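About Zirnmont

Zirnmont is a small company in Stultden. We supply things for keeping keys in order: split rings, key tags, bead chains, hooks, and the boards and boxes where keys hang at night. Our customers are mostly schools, guest houses, sports clubs and offices, but we also sell to a person who needs one ring and one tag.
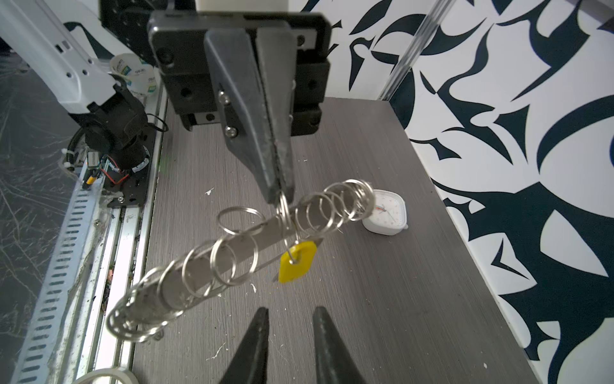
Split rings on a bar, with a yellow key tag. 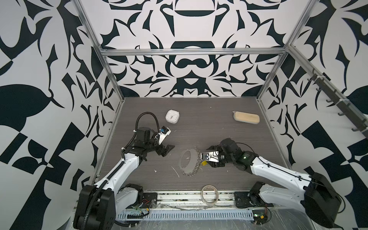
One customer, who orders for a school, wrote to us that before she knew our catalog she kept the keys of the whole building in a cookie tin, and that every morning began with turning the tin over on her desk. She asked if a tag is really necessary when the key already has a number on it. We answered her yes, and we want to explain this also here, as it is the question we receive most often.

A number on a key is usually given by the maker of the lock. It says something to the locksmith, but to the teacher who stands before the gymnasium door it says nothing. A tag can say "gymnasium." It can also have a color, and the color is read from farther away than the word. In the school of this customer, yellow is now for the sports rooms and gray is for storage. She needed one afternoon to arrange it, and the tin has cookies in it again.

How we began

We opened 22 years ago with one product, the split ring. At that time we bought rings in large boxes and packed them again in small bags, at a kitchen table. The first customers were neighbors. Later a guest house named Dalisay asked us for a complete set, with tags for each room and a board for the reception. We did not have a board. We made one from a shelf and brass hooks, and it was not straight, but they used it for many years. After this order we understood that people do not want to buy rings in one shop, tags in another and hooks in a third.

Today the catalog has 624 articles. This sounds like a large number for such small things, but please consider that each ring comes in several diameters and each tag in several colors.

What we supply

Split rings are still what we send most. They are kept on bars by size, so that a handful can be taken without looking for the ends of a tangled heap. For a single door key we recommend a smaller ring. For a bunch that is carried all day, please take a thicker wire, even if it is harder to open with the fingernail.

Tags are available in plastic with a hole for the ring, with or without a paper label. Yellow is the color that is ordered again most frequently. We think the reason is simple, one can find yellow at the bottom of a bag.

Bead chains are for objects which should hang but not be locked: a name plate, a small sign, a pen at the counter. The chain can be made shorter with ordinary pliers. We ask you to cut between two beads and to keep the connector, which is easily lost.

Hooks are sold single or on a rail. With a rail the spacing is already decided, and this saves a lot of measuring on the wall. Leave enough room between the hooks, so that one bunch does not lie over the next.

Zekano is our own key box. It exists in two sizes, for 12 and for 40 keys, and inside the door is a list to be filled in by pencil. We tried a printed list also, but rooms change their use more often than one believes.

How we work

An order that comes before noon is packed on the same day. Rings and tags are put in separate bags, and the chains are rolled and tied, so they do not arrive as a knot. If you send us a list of your rooms, we can propose the colors. This costs nothing and you are free to decide differently.

In January we count the complete stock and we are closed for one week. Orders are accepted in this time, but they leave the house afterwards.

Small quantities are welcome. We do not have a minimum order, and we will also replace one lost tag from an old set if we still carry the color. Please send the article number, or, if you do not have it, the old tag itself in an envelope.

Visit us

The shop in Stultden has a counter where you can try the rings and hold the tags next to your own keys. For larger sets please write before you come, so that we can prepare samples.

Page last changed: October 8, 2024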